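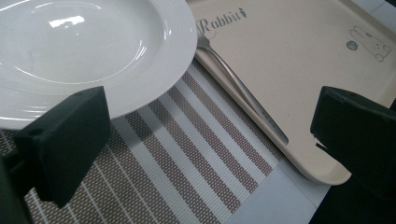
Can members of the public visit the Sindstead robotics workshop outside open days?

Visits at other times are by written arrangement with the workshop office, and are normally kept for schools, care providers and local employers.

Home News Events Visit us Working here Contact

Sindstead workshop opens its doors for table service demonstration

4 September 2018
By the Laltico press office

Laltico has held an open day at its Sindstead workshop, where invited guests and local residents were shown how household handling tasks are taught to robots. The event was built around a demonstration of table laying and clearing, which has been the main work of the site since March.

The day began with a short welcome from Renato Valdebenito, head of the workshop, who thanked neighbouring businesses for their patience during the recent alterations to the car park and loading bay. Guests were then divided into two groups. The larger of these, with 19 people, went directly to the demonstration area, while the other was given a tour of the assembly room and the stores before changing over.

In the demonstration area, five tables had been set out with everyday crockery, cutlery, trays and placemats. Members of staff worked with hand-held grippers fitted with cameras, carrying out the movements that a robot is later expected to make. A plate was brought to its place, a fork was picked up and put down, and the table was cleared and laid again. Guests were able to stand close to the tables and to put questions to the staff while the work went on.

Mr Valdebenito explained that the choice of objects was deliberate. "We use the things that people have in their cupboards," he said. "A glazed plate catches the light, a fork is thin and shiny, and a striped mat gives the camera a good deal to look at. If we only ever worked with plain boxes on a plain bench, we would learn very little about a kitchen."

One of the settings drew particular attention from younger guests. It included a cream tray with the word "Rabbit" on it and a line drawing of a rabbit lying on its side, next to a round white plate. Staff reported that several children asked to have this table for their own attempt, and a short queue was managed by the reception team.

Trying the equipment

After the demonstration, guests were invited to use the grippers themselves. Each person was shown how to hold the tool, how to open and close the fingers, and how to approach an object slowly enough for the camera to follow it. The task set was a simple one: to lift a piece of cutlery from the table and lay it beside a plate.

Forks and teaspoons were found to be harder than expected. A number of guests pressed down too firmly on the table, and others closed the fingers before they had reached the handle. Staff advised them to come in at a lower angle and to watch the tips of the fingers instead of the object. Most people managed the task after a little practice, and those who wished to do so were given a longer turn at the end of the session.

Attempts made by guests were not recorded or kept. Notices to this effect were displayed at the entrance and beside each table, and Laltico's privacy statement for visitors was available in print from the reception desk.

A separate session was held in the meeting room for representatives of care homes and school kitchens. It lasted nearly two hours and dealt with practical matters: how crockery is stored and moved, which items are broken or lost most often, and which parts of the work staff would be glad to hand over. Laltico has undertaken to send a written note of the discussion to all those who took part.

Several of those present raised the question of jobs. Mr Valdebenito said that the workshop was not at the stage of offering a machine for sale, and that he would prefer to hear the views of kitchen and dining room staff early. "The people who lay tables every day know where the difficulties are," he said. "They were very direct with us this morning and we took a lot of notes." He added that further meetings of this kind would be arranged, and that kitchen staff would be welcome to attend without their managers.

Questions were also asked about safety. Staff said that the robot arms at Sindstead are run behind guards and that no arm was in motion during the open day. All demonstrations in front of guests were carried out by hand. The workshop intends to show an arm at work at a later event, once the viewing gallery has been completed and inspected.

Support from partners

The open day was arranged together with Finholm, which provided the seating, the signs and the refreshments, and whose training rooms adjoin the workshop. Finholm will also act as the contact point for schools wishing to bring pupils to the site in the coming year. Teachers are asked to state the age of the group and any access needs when making an enquiry.

Crockery and trays for the tables were lent by Procházka, the catering supplier on the Sindstead trading estate. The firm has supplied the workshop with mixed and end-of-line tableware since the table laying work began, and has agreed to continue doing so. Laltico is grateful to both firms for their help.

Guests were given a printed leaflet describing the work of the site and the posts now open there. These include positions for gripper operators, for which no previous experience of robotics is asked. Training is given on site and part-time hours are available. Applications should be made in writing to the workshop office, and copies of the leaflet can be collected from reception during normal opening times.

Laltico would like to remind guests that a child's blue cardigan and a pair of reading glasses were handed in at the close of the event. Both items are being held at reception and may be claimed on production of a description.

Arrangements for the next open day will be published on this page. Places will again be limited by the size of the demonstration area, and those who were unable to obtain a place on this occasion will be offered early booking. Visitors are asked to use the north entrance on the trading estate road, as the gate beside the loading bay will remain closed to cars. Parking for disabled visitors is available beside the north entrance and need not be booked.

Enquiries about visits should be addressed to the workshop office at Sindstead. Enquiries from the press should be sent to the Laltico press office.

Related items

Alterations to the Sindstead car park and loading bay
Gripper operators: notes for applicants
Finholm training rooms: autumn timetable
Procházka to continue loan of tableware
School visits: how to make an enquiry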